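Strong at Any Mileage: A Talk with Chie Murakami

The first thing Chie Murakami did when I sat down across from her was slide a plate of boiled eggs at me. "Eat two," she said. "You look like you skipped breakfast." I had, so I ate two, and that pretty much set the tone for the whole morning.

If you've spent any time around the natural lifting crowd you've probably heard of Chie already. She coaches out of a small gym in Grevcombe, she's been at it for 19 years, and she has never used anything stronger than coffee (a lot of coffee, it must be said). I'd been wanting to talk to her for ages, mostly about food and sleep, and about why so many of us spend our money on tubs of powder before we've sorted out either one.

"I did exactly the same thing!" she told me when I owned up to the state of my pantry. "My first year of training I had a shelf you wouldn't believe. Pre-workout, post-workout, something you took at bedtime that tasted like wet chalk. And I was sleeping five hours a night and living on toast."

So what changed? She laughed and said she ran out of money. She'd moved to Komthorpe for a job that paid next to nothing, and the shelf was the first thing to go. She kept the protein powder, dropped everything else and started cooking. Her squat went up.

"I was almost angry about it," she said. "All that cash!"

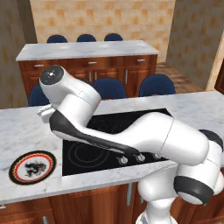

I asked what she was eating back then and she rattled it off as if it were last week. Oats with milk, rice and eggs, chicken thighs, frozen peas, canned fish, more rice. She didn't weigh any of it for the first few months. Later on she got curious and kept a food diary through one whole February, and her average came out at 2365 calories a day, which surprised her because she'd been telling everybody she ate "like a horse."

"I was eating like a pony," she said. "A small pony. I'd have a huge dinner and forget that lunch was an apple."

That diary is still the one bit of homework she gives new clients. They write down what they eat for a couple of weeks, nothing fancy, and they don't change a thing while they do it. She says most people find the problem on their own before she's even looked at the pages. One of her lifters, Dima Matar, brought his in with a note at the top that said "I know, I know."

Dima was at the gym that morning, as it happens, so I grabbed him between sets. He's 37, works nights, and came to Chie after a long stretch of getting nowhere with his deadlift. I asked what she'd had him do first.

"Go to bed," he said. "I thought she was joking. I'd come in with this whole spreadsheet of lifts and she asked me what time I turned my phone off."

He put up blackout curtains, moved his big meal to before his shift and cut one training day out of the week. The training day was the hard part – he said he sat at home feeling guilty and cleaned the oven. His best pull now is 507 pounds, and he's planning to enter his first meet, the Bråten Open, as soon as his boss signs off on the days.

Back with Chie, I brought up the touchy subject. Does she get asked about testosterone and the rest of it?

"All the time, and I'd much rather be asked," she said. "If somebody's tired and weak and feeling flat, I tell them to go see a doctor and get blood work. A real doctor, with a real lab. I'm a coach. I can't look at you and tell you what your hormones are doing, and the guy selling vials in the locker room can't either."

She's not preachy about it, for what it's worth. She has friends who went the other way and she still trains alongside a few of them. What bugs her is beginners who think they've hit their natural limit after eight months. In her view hardly any of them have even had a proper run at eating enough.

And creatine? She takes it. The plain kind, stirred into whatever she's drinking, and she couldn't tell me the brand without getting up to look. She thinks it helps a bit. She had less kind words for fat burners, which I won't print.

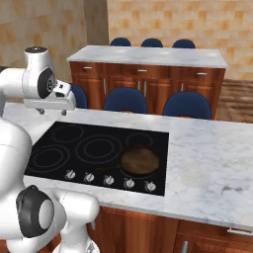

Keep dinner simple: rice, eggs and something green gets the job done.

We got onto cooking again after that, mainly because I'm bad at it. Chie does one big cook a week while listening to the Widusov podcast, which is two brothers arguing about strongman results for over an hour. She makes a pot of rice, a tray of chicken and a soup, and when the soup's gone she has eggs until the next cook.

"People want a recipe from me and I really don't have one," she said. "Salt it. Put some chili on it. Eat it while it's hot, and then have a bit more than you wanted."

She packed me off with the last of the eggs wrapped in a napkin and told me to text her my bedtime. I've sent it twice so far, and both times she wrote back "earlier."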